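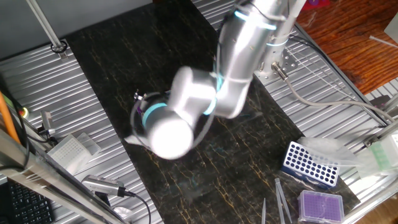 Visit to the Dollow bench automation shop

Four of us from the instrument group drove over to Dollow in March to see how they keep their arm cell running. We have an arm of our own on order and wanted to know what the weekly work looks like before it arrives. Ute Lammers showed us the cell and Babita Malhotra, who does most of the maintenance, took us through her routine. These are my notes, written up for those who couldn't come.

The room

The cell is in a side room off the main lab. Dollow uses it to try out handling of ordinary bench items: tube racks, tip boxes, tweezers, small hand tools. There is one arm and it hangs over the table from a vertical column. Ute said they started with the arm standing on the table and lost too much of the work area to its base. Moving it up took two days, most of it spent on cables.

The column is held by a perforated metal bracket. Babita likes the spare holes because she can shift a connector or add a cable clamp without drilling. The first bracket was a plain plate and every change meant taking it down to the workshop.

The table top is ribbed aluminum. A second pole comes down at a slant and is clamped to the table with a round fitting that is bolted on. She checks that fitting more often than anything else in the cell. If it loosens, the pole can turn slightly and you don't notice until the positions stop agreeing. She has drawn a paint line across the joint on the underside, where it stays out of the way, and looks at it with a flashlight each morning.

The mat

I had expected plain rubber. They use a black mat with gold and white veining, like marble, and it has enough gloss that you can see the arm reflected in it. Ute told us they have several mats with different patterns and swap them on a schedule. The mat does not sit square to anything. It is laid by eye and the arm's positions are never taken from it, only from the table. I asked about this twice because our own plan was to use the mat edge as the reference. Babita advised against it. Mats creep, and people lean on them.

Cleaning is a lint-free cloth and diluted alcohol at the end of the day. The grooves in the aluminum are more trouble. Small things roll into them. She runs a narrow brush down each groove and then a vacuum with a soft nozzle.

Cables

This was the longest part of the visit and the most useful. The black cables to the gripper run in loops along the side of the arm near the elbow and wrist. The size of those loops matters. Too tight and the cable pulls at the connector when the wrist turns all the way over. Too loose and it catches on whatever is standing on the table. To set them, Babita puts the arm in slow mode, drives each joint to its limit in turn, and watches the loop. Then she backs off and fixes the tie. She does not use plain zip ties on anything that moves. They had one cut through a jacket, and the fault came and went for a week before anyone found it.

The gray cable from the bracket connector goes out across the right side of the table. Ute would like it overhead, and that job is on the list. Until then the rule is that no rack goes on top of it.

They keep one full spare cable set from Zurero, already labeled. A swap takes 40 minutes including the test afterward.

Joint checks

The joints carry light rings. They were cyan while we were there, which at Dollow means powered and ready. Other colors mean a hold or a fault, and there is a card on the wall with the list. Babita told us not to rely on the rings alone when reaching in. She goes by the lockout on the power box, and so does everyone else allowed to work there.

Once a week she runs a short program that moves each joint back and forth at low speed and logs the motor current. She compares it with the previous week by eye, on a printed chart. A slow rise on one joint is what she looks for. They had that on the elbow last year and sent the arm to Sunetti for service. It was back in three weeks.

The arm log counts hours. It read 822 when we looked. At 300 hours the gripper comes off for its first inspection, and it has been done again at each multiple since. The steps as she gave them:

Park the arm low over the mat and lock out the power.
Lay a towel on the mat under the gripper.
Unplug the gripper cable first, then undo the screws.
Wipe the mating face on the wrist and look for dents.
Check the small fittings on the gripper for play.
Refit, tighten crosswise, plug in, run the slow program.

The towel is for the screws. She has spent an afternoon looking for one in the grooves.

Test items

After any work on the gripper they run a set of test items before the cell goes back to normal use. The items on the table included a blue tube rack with a white top, a purple pipette tip box with a clear lid, a translucent white tip rack with its lid off to the side, and some slender metal tweezers. The tweezers are the hardest according to Ute. They shift as soon as a finger touches them, and any error in the gripper zero shows up right away. If the tweezers go well she doesn't worry about the racks.

Clear plastic is the other difficult thing. Lids and bags are both hard to locate under the room lights. Van den Broek supplied a set of diffusers for the ceiling lights and Ute says it is better now, though she did not have numbers to give us.

For our own cell

Order the perforated bracket. Reference everything to the table. Buy the spare cable set with the arm and label it on the first day. Ask Babita for the joint program, which she offered to send. I still need to find out whether our ceiling will take a column or whether it has to be fixed from the table, and what Sunetti charges for a service outside warranty.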